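手持ちグリッパー「Pimgate」製作ギャラリー 共同工房Skurkmontにて

こんにちは! 手持ちグリッパーづくりのページへようこそ。1月から工房のSkurkmontに通って、仕事のあとや休みの日にちまちま作っているもので、名前はPimgateといいます。名前の由来はとくにないです(夜中に打ち合わせのメモを取っていて、響きだけで決まりました)。手で持って、指をぱくぱくさせて、物をつかむ道具。ロボットアームの先についているあの部分を、人間が直接持って動かせるようにしたもの、と思ってもらえれば。

もともとはアームにつけるつもりで設計を始めたんですが、アームを動かすより先に自分の手で試せたほうがずっと早い、という話になって、そこから手持ち版が主役になってしまいました。アーム版のデータは今もフォルダの奥で眠っています。起こす予定はあります。たぶん夏に。

メンバーは、外装とフォームまわりがわたし、指の機構がルツィウス・オーバーホルツァーさん、配線とマイコンがフェロニカ・ヴィースさん。ときどきフィンツェンツ・ズッターさんが横から口を出してくれて、これがまた妙に当たるので助かっています。

■外装のこと

外装はグレーの樹脂です。角を落として、なるべくつるっと丸く。最初の試作は箱そのもので、持つと親指の付け根に角が食い込んで、5分も持っていられませんでした。次のは丸めすぎて、机に置くとゆっくり転がっていくんです。ゆっくりなのが余計に腹立たしい! いまの形は4代目で、下側だけ少し平らにしてあります。机に置いても逃げません。

色は白とグレーで迷いました。白で刷ったやつは一日で手垢だらけになって、フェロニカさんに「なんか古い家電みたい」と言われて即却下。グレーは汚れも積層の筋もそこまで気にならないし、工房にたまたま在庫のあった材料だったので、勢いで全部グレーです。

造形にかかった時間は、外装一式で18時間。夕方に仕掛けて帰って、翌日の昼に取り出すのがいちばん気楽でした。途中で一度だけフィラメントが絡んで、朝来たら上半分が毛糸玉みたいになっていたことがあります。あれは見なかったことにしたい。

表面は400番から始めて水研ぎ。800番まででやめました。もっと光らせたい気持ちもあったんですが、光らせると今度は指紋が目立つんですよね……。このへんはいつまでもやっていられるので、どこかで自分を止めないといけません。

■フォームの貼り込み

で、わたしがいちばん時間を使ったのがここ、まんなかの開口部の内張りです。黒いパッド状のフォームを貼っています。材料はAignerという材料屋さんで買いました。厚みちがいで何種類か頼んで、送料込みで3,393円。小さい工作にしてはちょっと贅沢なんですが、届いた箱を開けて触ったらもう全部いい感じで、後悔は一秒で消えました。

型紙は厚紙で。平らな板に貼るなら定規で線を引いて終わりなんですけど、壁が斜めで、しかも下に向かってすぼまっているので、まっすぐ切ったフォームは必ずどこかで余るか足りなくなります。厚紙を当てて、はみ出したところを折って、折り目で切って、また当てて。これを左右でやるんですが、左右対称に設計したはずなのに型紙が左右で微妙に違うんですよ。造形の反りなのか、わたしの研ぎすぎなのか、そこは追及しない方向で。

接着は最初、スプレー糊を使ってひどいことになりました。フォームが糊を吸ってカチカチになるし、狭いところに噴いたものだから関係ないところまでべたべた。結局、薄手の両面テープを細く切って、端だけ押さえる方法に落ち着いています。剥がして貼り直せるのもいいところで、実際もう3回貼り直しました。 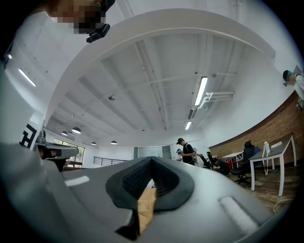
貼り直しのたびに少しずつ上手になるもので、3回目は角の合わせ目がほとんど気にならなくなりました。コツは、谷の底になる側から合わせて、上の縁は最後に切ること。わたしは几帳面に上の縁から揃えていたので、しわが全部いちばん狭いところに集まっていたんです。ルツィウスさんに「壁紙と同じじゃない?」と言われて試したら一発。壁紙を貼ったことがある人にはきっと当たり前の話なんでしょうね。わたしは賃貸にしか住んだことがないのでわかりませんでした!

両面テープの幅は4ミリ。3ミリだと浮くし、5ミリだとカーブのところで突っ張ります。切るのはカッターマットの上で、新しい刃で。刃をケチると切り口がぼそぼそになって、そこだけ指で触りたくなる感じの毛羽が出ます。刃はどんどん折りましょう。

■指の機構

ルツィウスさんの担当。聞きかじりで書くので、まちがっていたらごめんなさい。

指は平行に開閉するタイプで、左右がリンクでつながって同時に動きます。最初の案は歯車だったのですが、遊びが大きくて、閉じたはずなのに先っぽがかたかた鳴る。リンクに変えてからは静かになりました。ただ、リンクだと指を開ききったところで急に軽くなる瞬間があって、これはこれで手がびっくりします。そこはバネを一本足して、握り心地をなだらかにしてもらいました。

バネ選びはほんとうに長くて、ある晩なんて、ルツィウスさんが黙々とバネを付け替えてはわたしに握らせ、わたしが「重い」「軽い」「さっきのやつ」と答えるだけの時間が延々続きました。途中から二人とも「さっきのやつ」がどれかわからなくなり、翌日から袋に番号を書くようになりました。最初から書けばよかった。

いま入っているのは7番の袋のバネです。消しゴムや紙コップくらいなら楽につまめて、紙コップはつぶさずに持てます。逆に苦手なのは丸いもの。ピンポン玉はつまんだ瞬間にぴゅっと飛んでいきます。指先にゴムシートを貼れば済みそうなんですけど、指先を厚くすると今度は薄いものがつまみにくくなるので、どのくらいで折り合いをつけるか相談中です。

■配線とマイコン

フェロニカさん担当。指の開き具合を読み取って記録できるようになっています。全閉から全開までを256段階で読んでいて、自分がどんなタイミングで握ったか、あとからグラフで見られるんです。これが想像以上におもしろい! 同じ紙コップをつまむのでも、わたしは最後にきゅっと締める癖があって、フェロニカさんはすーっと一定。性格が出ますねと言ったら、ノーコメントでした。

記録の処理にはEkiaという自作のスクリプト集を使っています。フェロニカさんが前の工作のときに書いたもので、説明書がどこにもないのが玉にきず。引数の順番を毎回本人に聞きに行くのもなんなので、わたしが聞いた端から共有のノートに書き写しています。もし工房で使いたい人がいたら、棚の青いノートを見てください。後ろのほうのページです。

配線で困ったのは、ケーブルが手首のあたりに当たること。振り回しているうちにコネクタがじわじわ抜けてきて、グラフが途中でぷつんと切れます。ケーブルの出口を後ろ向きに変えて、外装の内側に引っかける爪をつけました。この爪のために外装をまた刷り直したのが、さっき書いた4代目です。3代目は短命でした……。

■つかんでみたもの

手近なもので片っ端から試した結果を、自分用の覚え書きとして。

紙コップ。得意。持ち上げて隣に置くまで、もう目をつぶっていてもできそう(やりません)。

スポンジ。なんでも許してくれる。初めて触る人にはまずこれを渡しています。

六角レンチ。平らな机に寝ていると指が下に入らず、端を押して浮かせる技が必要。できるとかなり気持ちいいです。

ふきん。つまむだけなら簡単なんですが、広げるとなると片手では無理でした。2台目がほしくなる理由の筆頭。

みかん。小ぶりならいける。大きいのは指の開きが足りません。

ビニール袋。静電気で指にくっついて離れてくれない! つかめるけど放せないという、グリッパーとしてどうなんだという状態になります。

■お金の話

よく聞かれるので書いておくと、目標の予算は材料費3,000円でした。はい、フォームの時点で超えています。フォームは次の工作にも使えるから半分だけ計上しよう、とわたしは主張したのですが、フィンツェンツさんに静かに首を振られました。樹脂は工房の在庫の分を重さで精算、バネとネジはルツィウスさんの引き出しから。マイコンはフェロニカさんの私物で、これは終わったら返す約束です。返したくないなあ。

■これからやること

指先のゴムシートは、0.5ミリと1ミリの両方を切ってあるので、次に集まったときに貼り比べます。それから持ち手。わたしの手にはちょうどいいんですけど、ルツィウスさんには小指の置き場がなくて、長く持つと小指だけ仲間はずれになるそうです。持ち手だけ取り替えられるように、ネジ2本で外れる構造を描いているところ。

重さも少し減らしたいです。外装の肉厚を削れば軽くなるのはわかっているんですが、爪のまわりは薄くするとすぐ割れそうで、どこまで攻めるか悩みどころ。中に補強の筋を入れる案と、爪だけ別の部品にする案があって、わたしは別部品派です。刷り直しが小さくて済みますから。

あと、ファウスティーヌ・レイさんから「子どもの手でも持てる?」と質問をもらいました。今のままだとレバーが遠いと思います。縮小して刷ればいいだけかというと、リンクの軸は市販の金属棒なのでそこだけ太さが変えられず、全体を縮めると穴のまわりの肉がなくなってしまうんです。レバーの根元に位置を変えられる穴を並べておく方法なら、たぶんいけるかな。描いてみます!

型紙のデータがほしい方は、工房で声をかけてください。わたしはだいたい夜の7時すぎ、奥のほうの机で何か研いでいます。厚紙の型紙もまだ取ってあるので、現物を持って帰ってもらっても大丈夫です。裏に「左」と書いてあるほうが左用です。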